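Subject: Re: [club-equipment] Training balls, sorting and storage
From: Hertta Heiskanen
To: club-equipment list

Lauri Kallio wrote:
> Do we still need a separate tub for the practice balls? The Koivisto
> hall has a shelf, and the 60 from January are still in their bags.
> Also, does it matter whether printed and plain balls get mixed?

Lauri,

Yes to the tub. A shelf without a lip will not hold balls. The plastic one has a wide rim and sides that slope in toward a flat bottom, and set against the wall it can't slide back when balls are dropped in.

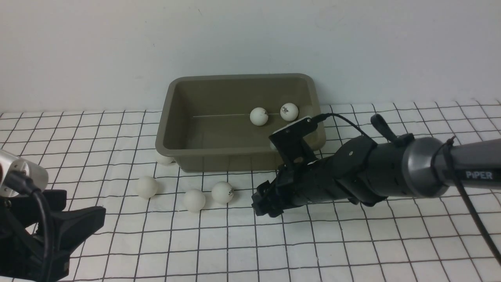 Photo: Vilja Salminen

On mixing: for multiball it doesn't matter. For matches it does, so check the print first. Some balls carry a logo and some show nothing on the side facing up, so turn each one over before calling it plain. The marking wears off with use and is not proof of age either way.

A ball with a gray smudge is not automatically a reject. Wipe it with a damp cloth, then spin it on a flat surface. If it wobbles, take it out.

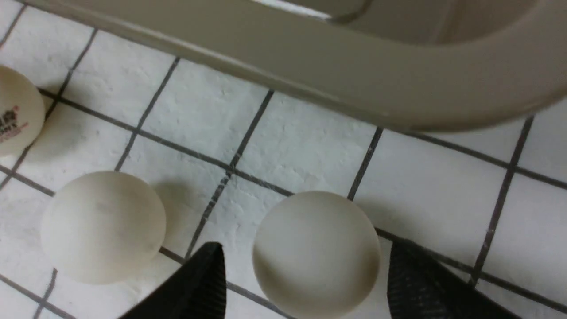
STORAGE

Jirayu counted 102 balls at the Dorkel hall, nearly all usable. My proposal is one tub per 2 tables, with the rest kept bagged. Start each sort with the tub empty and the balls out on the table, and put them back only after the spin check.
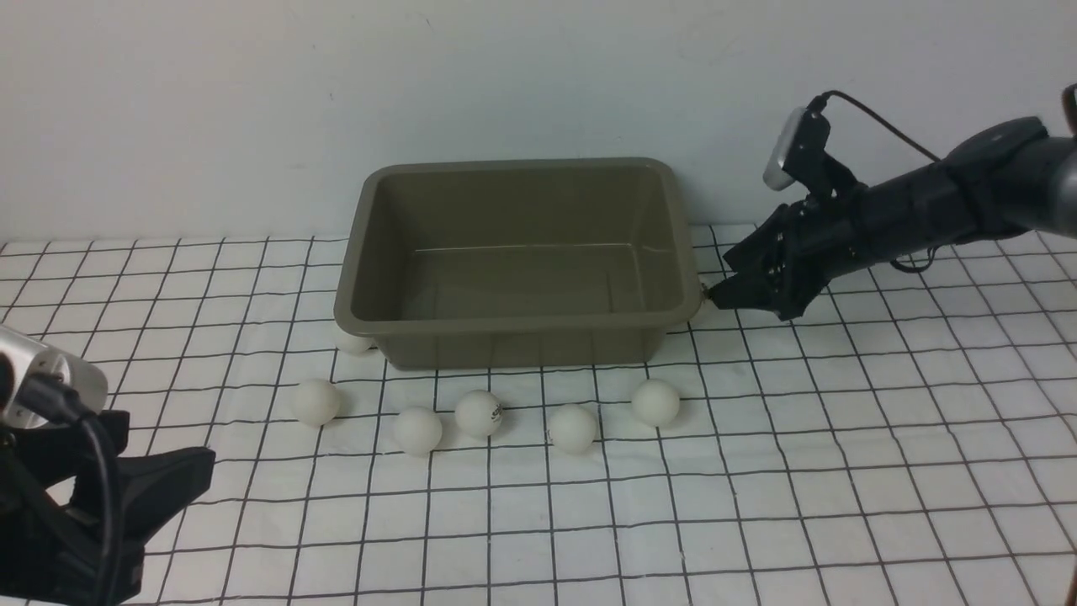 Keep the tubs away from the radiator — the seams are the first thing to go. Kaisu has the cupboard key if you want to move the January bags before then. I would leave them sealed until the current stock drops below a full tub.

Hertta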